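STUDCOMBE VILLAGE HALL AND KITCHEN ASSOCIATION
Minutes of the Ordinary Meeting held in the Main Hall on 17 Nov 2018

Present: The Chair, the Secretary and eight further members, making 10 in all. The quorum was met.

1. Apologies
Apologies were received from the representative of the allotment society and from the booking clerk, who had sent a written report (see item 5).

2. Minutes of the previous meeting
The minutes were approved as a correct record, subject to one amendment. Under item 6, "the north gutter" should read "the north and west gutters". The Chair signed them.

3. Matters arising
The gutters were cleared in the first week of the month. The loose coping stone over the porch was reported again and remains outstanding. The Secretary was asked to write to the builder a second time and to request a date in writing.

The lending of kitchen items to hirers was discussed at length. At present a hirer may borrow whatever is on the shelves, and returns are not checked. Members agreed that a written list should be kept and signed at both ends of a booking.
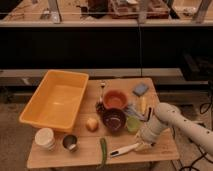
Item 3: table with kitchen items, yellow tub at left.

The Secretary will draw up the list before the end of November. It was noted that the charge for breakages has not been reviewed since the hall reopened, and that the present wording leaves it unclear whether the charge falls on the hirer or on the group for whom the hirer has booked. The wording will be put right when the hire form is next printed.

4. Finance
The balance in the current account stood at £2592. Income from lettings for the period was £214, which was lower than expected owing to the cancellation of two evening bookings. The electricity bill had not been received at the date of the meeting.

A quotation of £2000 had been obtained from Plaline for the renewal of the floor in the small room. Members considered the sum high in relation to the balance held.
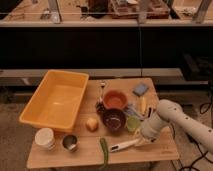

It was further observed that the quotation did not include the lifting and disposal of the existing floor. After discussion it was proposed and seconded that a second quotation be sought before any commitment was made. Carried, with one abstention.

5. Bookings report
The written report was read by the Secretary. The Sedora choir has asked to move its rehearsals to the earlier evening slot for the whole of the spring term. This was agreed, provided that the hall is cleared promptly for the group that follows. A request for a reduced rate from a private hirer was declined under the existing policy.

The report also mentioned that the outer door had been found unlocked on two mornings – hirers are to be reminded of the closing procedure in the confirmation letter.

6. Moldovan supper
The arrangements for the Moldovan supper were reviewed. The menu will consist of bean soup, stuffed peppers, maize porridge with cheese, and a plum cake. Soup will be served at the tables and the remaining dishes from the hatch.

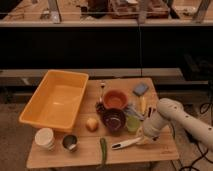

Tickets are to be sold in advance only, and the number will be limited by the seating plan agreed with the fire officer. Members asked that those serving be given clear instructions on portions. Bowls will be needed for the soup course, and cups for the tea afterwards may be of the stacking kind, as seen on the table with the two bowls, so that they can be carried through the hatch together. The supper working group will confirm the order of service and report any shortage to the Secretary. A vegetarian filling for the peppers will be offered to those who ask for it when booking.

It was agreed that any surplus from the evening should go to the floor fund. 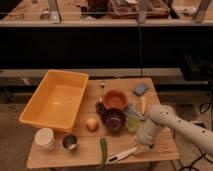
7. Any other business
(a) The notice board by the car park has swollen in the rain and does not close. A repair will be attempted before a replacement is priced.
(b) A member asked whether the heating could be set to come on earlier for the morning groups. The Chair will look into the timer settings.
(c) The parish newsletter has asked for a short piece on the supper. The Secretary will supply it.

8. Next meeting
The date will be circulated with the draft hire form. There being no further business, the Chair closed the meeting.

Signed: ....................... Chair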